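Chez Navar, le logiciel avant le bras

La planification de gestes sur textile reste un sujet mal outillé. Les simulateurs courants traitent correctement les corps rigides, beaucoup moins bien une maille qui se plisse. Vaida Vītola dirige chez Navar le développement de Prurnine, la chaîne logicielle qui transforme des démonstrations tenues à la main en trajectoires exécutables par un robot à deux bras.

« Le point de départ est une horloge, dit-elle. Deux pinces, une caméra de tête, trois flux. Si les flux ne sont pas datés sur la même base de temps, tout ce qui suit est faux, et on ne s'en aperçoit qu'à l'apprentissage. » La tolérance retenue est de 5 ms entre l'ouverture mesurée d'une pince et l'image correspondante. Au-delà, l'épisode est rejeté à l'import, sans tentative de correction.

La version publiée en août a modifié la segmentation. Auparavant, un épisode était découpé à chaque changement d'état des pinces. Le découpage repose désormais sur la vitesse relative des deux outils, avec un seuil réglable par tâche. 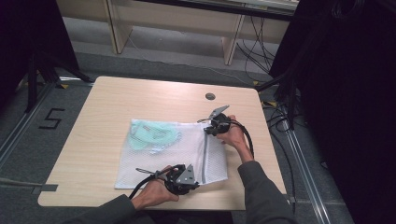 Propos recueillis par Paula Grecu
Publié le 2019-09-04

Le sac à linge en filet, avec sa fermeture à glissière et un tissu vert pâle à l'intérieur, fait partie des tâches de référence de Prurnine. Vaida Vītola y voit surtout un problème de perception. « La maille est translucide. L'estimateur de profondeur hésite entre le filet, le tissu derrière et la table. Nous avons cessé de lui demander une surface unique. Il rend deux hypothèses par pixel, et le planificateur choisit selon l'outil engagé. »

La glissière pose une difficulté d'un autre ordre. Tirer le curseur sans retenir le sac déplace l'ensemble. Le planificateur affecte donc un rôle à chaque pince, maintien ou traction, et ce rôle peut s'inverser en cours de segment. « L'inversion était codée à la main dans Gratlow, notre ancien outil. Elle est maintenant déduite des démonstrations. Le code est plus court, le débogage plus long. »

Le jeu d'essai compte 1294 épisodes, dont 55 servent uniquement à la non-régression. Ceux-là sont rejoués à chaque fusion de branche. Un écart de trajectoire supérieur au seuil bloque la livraison, y compris lorsque la tâche aboutit.

Sur la commande bas niveau, elle est plus brève. La boucle d'impédance vient de Benítez, un partenaire, et Navar n'y touche pas. L'interface se limite à une pose cible, une raideur et un horodatage. « Nous avons essayé de passer aussi les efforts estimés. Le bruit était trop fort, nous avons retiré le champ. »

Reste l'annotation. L'objectif fixé est de 3000 épisodes étiquetés, avec un vocabulaire volontairement pauvre : saisir, maintenir, tirer, relâcher. Un cinquième verbe, lisser, a été discuté puis écarté, faute d'accord entre annotateurs sur l'instant où le geste commence. « Il reviendra peut-être. Il faudra d'abord écrire la définition. »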